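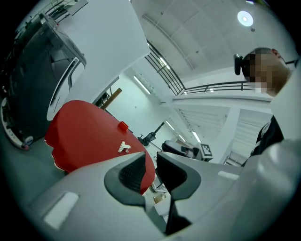
Gripper fingers at the red cover, with the small parts lying on it.

Our project was to review the Kurkier hand-held gripper kit, which Brinance rents out for $354 a month, and decide if a student team could get decent demos out of it. I did most of the gripping, Modupe Igwe kept the log, and between us we saved 181 takes - way more than I thought my wrists would put up with!

The padded fingers were my favorite part. Small metal pieces are a pain to pick up, and I still dropped plenty (11 takes went in the trash for that). The timer on the little screen is easy to read while you work, but I'd like the red button-like thing under it to be bigger.

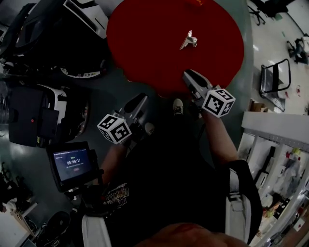
Donnie Drummond read our draft and told us we were being too nice about the price, and that the rental should come with spare finger pads at least. Fair point, so I took half a star off. I'd still rent it again in March - just for two weeks, with more breaks and a lower stand for the parts.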